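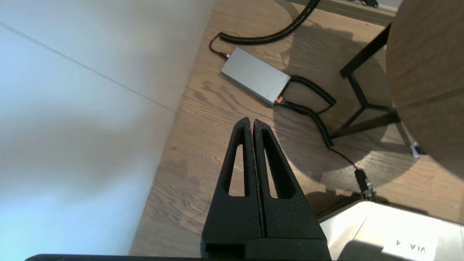

Lestero salon, opening check — Kátia Barros

Dryer cords: all good, no frays!
Shears and combs: disinfected, jars refilled. Lovely work, everyone.
Color bar: gloves low, 4 pairs left. Pieter Nel is ordering more.
Shampoo bowls: left one drips — washer needed.
Patch test cards: 22 on file, all signed. So much better than May!
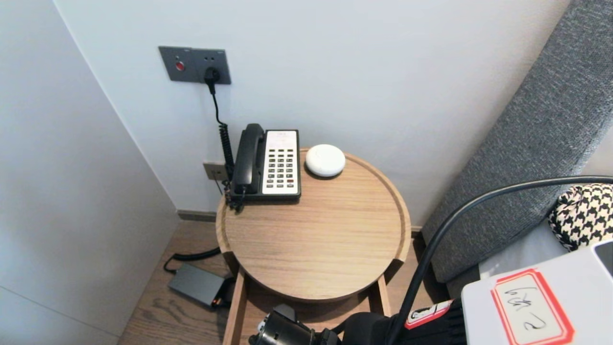
Corded phone on the round side table.

Chair 2: pump sticks, please don't seat clients there yet.
Fire extinguisher: tag current, path clear.

Last updated: 31 Jul 2018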